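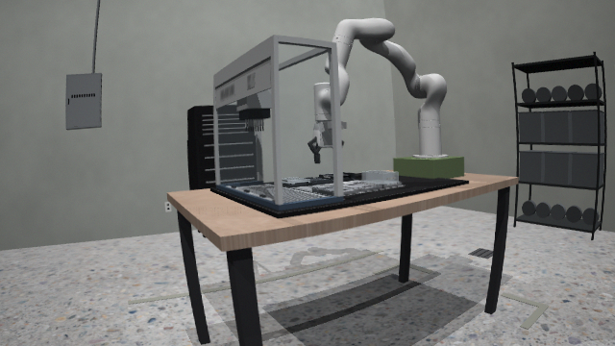 Notebook, December, 15:40

Notes from the visit to Vandlow, while I still remember. The demonstration was given by Zewditu Ejigu, and it was done in their simulator, Lirkisora, on the big screen. The real cell was in use by another group, so we will see it next time.

Main idea of the cell: the pipetting machine works alone, and one arm on the same table does all the plate handling. The arm reaches into the enclosure from over the top. I had expected a side door and a rail, as we planned for our cell, so I asked about this. Zewditu answered that they tried the side first and lost too much deck space to the opening.
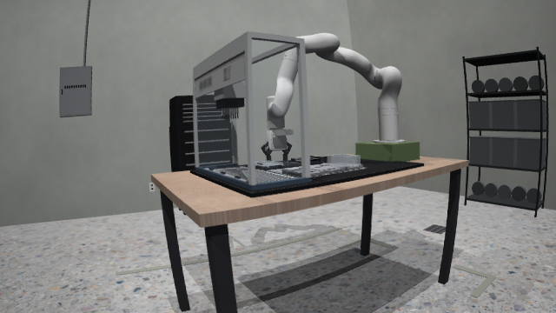
Lirkisora, arm over the top of the enclosure, gripper above the plates.

My worry is the distance between gripper and pipetting head. Both come down in the same volume. They solve it with a simple lock: the head must report its park position before the arm may cross the frame. I think this is enough for us also, but we must check if our controller gives this signal. To ask Itareck.

They ran 866 transfers in simulation before the first one on hardware. Two plate types only. Tips are not handled by the arm at all, the operator loads them in the morning.

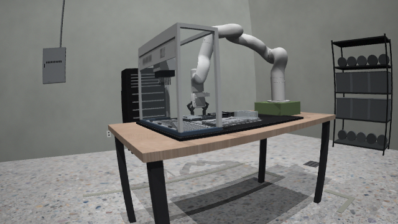

Other view of the same cell. Green block is the arm mount, labware in the middle of the mat.

I like that the mount is at the end of the table, and that plates can stay on the mat outside the enclosure. In our drawing the arm is in the corner and has no such place. I made a quick sketch on page 9, please look at it and write your comments there.

Open points:
Simulator shadows and contact look good, but does it model a plate that is not seated flat? Zewditu was not sure.
Ask for the gripper finger drawing. She promised to send it.
Ndung'u wants to join the next visit, reply to him about the date.

Left at 16:55, train was late.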